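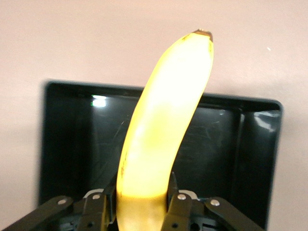

One banana, a few specks, ready for slicing.

Home | Reviews | Recipes | Small Kitchens | About

Filed under: Gadgets we use > Fruit and veg

Clirkwood banana slicer: three months of breakfasts

I bought the Clirkwood slicer in May, mostly as a gift to myself after a long spring of oatmeal, and I have been meaning to write it up ever since. I love this thing! It's a curved plastic ladder with a handle at each end, you lay it over a peeled banana, you push, and you have a bowl full of even coins. I know a knife does the same job. I have knives. I still reach for the slicer every single morning.

The slices are the best part. They come out a little under half an inch thick, which suits cereal and pancakes and is just right for freezing. My hand-cut ones always started neat and then turned into wedges by the time I hit the far end (I'm not at my best before coffee). With the slicer I can do two bananas while the kettle is still warming up, and my nephew Joris can do his own without me hovering.

Now, ripeness matters more than I expected. Fully yellow with a few brown specks is the sweet spot. Greener than that and you need to lean on it, and the slices tend to stick between the rungs. Very spotty ones just mush, so I save those for bread. Shape matters too - the slicer has one fixed curve, and a banana with a gentle bend drops right in, while a really hooked one has to be cut in half first. I've started choosing straighter ones at the store, and yes, I have become that person at the fruit stand.

Cleaning is easy if you do it right away. Rinse it under the tap, run a brush between the rungs, done. Leave it in the sink until evening and the bits dry like glue. It says top rack only and I've stuck to that. Mine has gone through the dishwasher some 95 times and the only change is a slight cloudiness near one handle.

I also tried the Mevent version, which belongs to my neighbor Kathleen. Hers is metal, with thin wires and a hinge, and it goes through a firm banana like nothing. It also does strawberries and boiled eggs, so if you want one tool for everything, have a look at it. For me the hinge is a pain to get clean and the cradle is too short, so the ends of the banana always get left out. I went back to mine after a week.

Things I'd change: a longer body (by maybe two rungs), and a hole in the handle so I could hang it up. It takes up an odd amount of space in the drawer and catches on the whisk. I'd also like it in a color other than yellow, but my sister tells me that's the whole charm.

Freezer tip while I'm here: lay the slices flat on a sheet of parchment, freeze for 2 hours, then bag them. They stay separate and you can grab a handful for smoothies. Blended with a spoon of peanut butter they make a very good fake ice cream.

Posted by Jolien Van Loon, August 3, 2023

Contact | Copyright Jolien Van Loon | Back to top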